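Notes on the Cuvero replay tool, now that the March branch is merged. Mostly about time alignment and contact labels. Long thread.

Starting point: two hand-held grippers, one wrist camera each, one head camera. Three video streams plus jaw width per hand. Every stream has its own clock and none of them agree.

We used to align on host arrival time. That is fine until the USB bus gets busy. Worst case in the Flerkow recordings was 70 ms between the left wrist stream and its own jaw encoder. At normal hand speed that puts the jaw closing before the finger reaches the part.

Now each device stamps at capture, and a small service (Ateş) fits offset and drift per device over a sliding window of 12 seconds. Residual after the fit stays under one camera frame.

Second problem is pose. The wrist tracker is visual-inertial and likes texture. Put the finger up against a big smooth shell and most of the view is plain white plastic with a soft highlight on it. Few corners, and a highlight moves when the camera does, so it makes bad features.

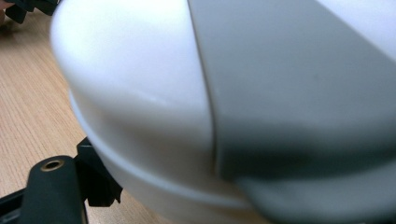

Fix for that was boring. We mask the near field using a coarse depth estimate, keep whatever background is left at the borders, and raise the weight on the IMU when the feature count drops under 16. Pose still drifts during long contact but it no longer jumps.

If the count stays low past the window limit, the segment gets flagged and the planner never sees it. Better to lose the segment.

Contact labels next. No force sensing on these fingers, so contact is inferred. Inputs are jaw width velocity, tracker acceleration and a small image model on the wrist view. The image model alone calls contact early on anything pale and curved. The jaw signal alone misses every push where the jaws don't move.

The combined version is a two-state filter with hysteresis. Enter contact on two of three inputs, leave on all three. Crude, easy to debug, and you can read the whole thing on one screen.

Then the planner side. Replay takes both gripper trajectories, maps them to the arms at Hurkbridge and checks reach and self-collision before anything moves. Wire racks are where the collision model hurts. Fit a convex hull around one and the compartment fills in, so a mug or a glass on the lower level becomes unreachable on paper. 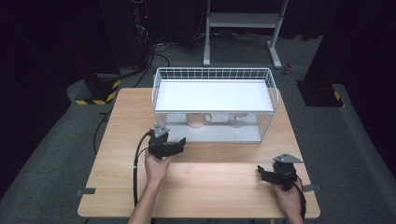 Ateş maintainers' channel had a comment on this from Dock_Left: why not drop the hull and use the raw point cloud, since the planner takes one anyway?

Tried it. Thin rods come and go in depth, and clear glass is worse. The planner found a path straight through the bars because the bars weren't in the cloud that cycle.

What we run now is a box decomposition done by hand per fixture: 21 boxes for the rack, top panel included. Takes an afternoon. Movable items get a padded cylinder from the mask, with extra padding on anything transparent.

Planning time went up a little. Rejected replays went down a lot, and the ones left are mostly real reach limits on the left arm.

Still open: drift fit after a device reconnects mid-recording. Ateş currently restarts the window and throws away what it knew. Patch is up, tests are not.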